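Hovach Club Ownership Records

Data card, revised 2026-06-12

Summary

Hovach is a collection of 407 records on changes of ownership at professional soccer clubs, covering completed sales, failed bids and transfers of shares to supporters' groups. It is maintained by the Nallow project and is intended for research on club finance.

Contents

Each record gives the club, the buyer, the seller, the stated price and the outcome. Prices are kept in the currency of the original announcement. In 62 records the price was never made public — the field is left blank in these cases.

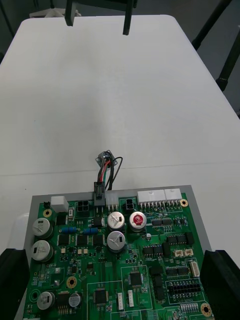

Sources and checking

Records were drawn from league notices, court filings and club statements. Every entry requires two independent sources. Press reports alone are not accepted as proof that a sale was completed.

Known limits

Lower divisions are thinly covered. Loans later converted into shares are listed under the date of conversion, which may hide the point at which control passed in practice. 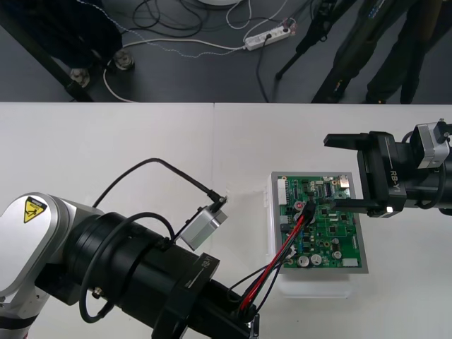
Mircea Tudose wrote in response to the previous version that a bid withdrawn before league approval should not be coded as failed. The maintainers agree, and a separate code, "withdrawn", will be added in August.

Contact

Corrections should be sent to Joni Kuusisto, with the record number and a copy of the source.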